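Two arms and a toy kitchen: a Tuesday evening at the Altotell workshop

I'd been meaning to get over to Altotell ever since they put the open evening notice up, and with the rain easing off I finally went. It's a shared workshop in Unit 14 at the far end of Adstead, past the tyre place (parking is dreadful, take the bus, the 701 stops right outside). You sign in, somebody hands you a tea, and then you're left to wander, which suited me fine!

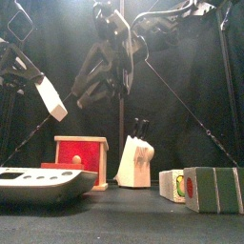
Words and photos by the Paewai Tinkerers blog | Filed under: Visits | 3 comments

The build everybody had come for is called Stellura, a home-made two-armed robot that members have been putting together since December. It works over a dark mat with play-kitchen bits on it. There's a white knife block with black handles, a wooden box with a red front, and some chunky painted blocks, one with a green and yellow end like a slice of veg. I was very taken with the knife block, I have to say.

I'd pictured something on a trolley with its wires hanging out, so the black curtains were a surprise. The members told me the fabric went up after they'd had no end of bother with reflections from the strip lights, and it cost them less than a round of drinks. I've got exactly that problem in my garage and a pair of old blackout curtains in the loft, so guess what I'm doing this weekend.

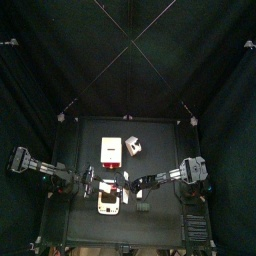 Both of Stellura's arms reaching in over the mat, black curtains behind.

I asked about cables, as I always do, because mine snag constantly. Their answer was to leave more slack than looks sensible and then check it with the arm at full stretch before tying anything down. They're on their 2nd set of cable ties already, which made me feel a lot better about my own bin full of snipped ones.

The talk upstairs was a bit long and the projector kept dropping out, but the question session was great fun and ran on until they wanted to lock up. I came home with a bag of secondhand bearings and a membership form. Next time I'm taking my own gripper along to see what they make of it.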